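February, late evening
by Renata Arancibia

I finally cleared the gray table today. It took me much longer than I wanted, and my back is telling me this now, but I will write it down before I sleep, because next month I will forget how it was.

The table had become the place where everybody puts the thing they have in the hand. I am the same. I come in, I put down my keys, then a bottle, then a paper from the bank, and after two weeks there is no table, there is only a small hill. Gisela asked me in the morning if we could eat on it again one day. She said it kindly, but I understood.

I started with the papers. Most of them went to the recycling. I found the receipt from Insaurralde for the floor lamp, 27 dollars, which I had looked for in all my drawers in January. I also found a postcard from Kenna that I never answered. I put it next to my bed so that I feel guilty every night until I write to her.

Then came the cups and the spoons, and a plate that I do not want to talk about. I washed everything with very hot water. After that I wiped the table two times, first with soap and then with only a wet cloth. My mother did it always in this order, and when I skip the second time the surface stays a little sticky under the arm.

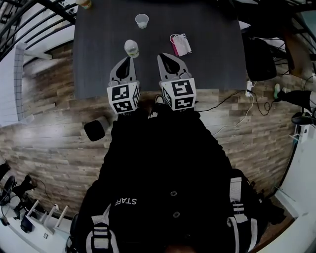 The small things are the most difficult for me. A big thing has a place, or it is too big and you must decide. But a little bottle with a white cap, where does it live? In the bathroom, in the kitchen, in a bag? I move it from one side to the other and I feel that I am working, and I am not working at all. The pink and white packet is the same problem. It has a strap or a loop, so maybe it wants to hang somewhere, but I have no hook free. The plastic cup is easy, it goes to the kitchen shelf with the others. The other bottle, the one with the yellowish cap, I will ask Gisela about. It is not mine, I think.

I made a rule for myself – each small thing gets 10 seconds. If I do not know its place after 10 seconds, it goes in the shoe box, and the shoe box goes on top of the cupboard. I am not sure this is cleaning. Perhaps it is only hiding with a lid. But the table is easier to look at.

The floor I left for tomorrow. The power strip and the cables need a better way to run, because I catch my foot on them when I carry the laundry. Bello told me that he has some clips from Stidura which hold a cable along the wall, and he will bring them if he remembers. He does not usually remember.

In the evening we ate soup at the table, the two of us, with real napkins. Gisela put her phone down beside the bread, then she saw my face and put it in her pocket. I laughed so much that I burned my tongue.

Tomorrow: cables, Kenna's postcard, a hook.

Comments

Ximena Figueroa
I also have a shoe box like this! Mine is from 2 apartments ago and I still did not open it. Please write to Kenna.

Bello Onuoha
I remembered the clips. They are in my coat already, so you can take back that sentence.

Renata Arancibia
Bello, I will take it back when I see them on my wall.

Kenna Pollock
So that is where my postcard went. No hurry, I only sent it in October.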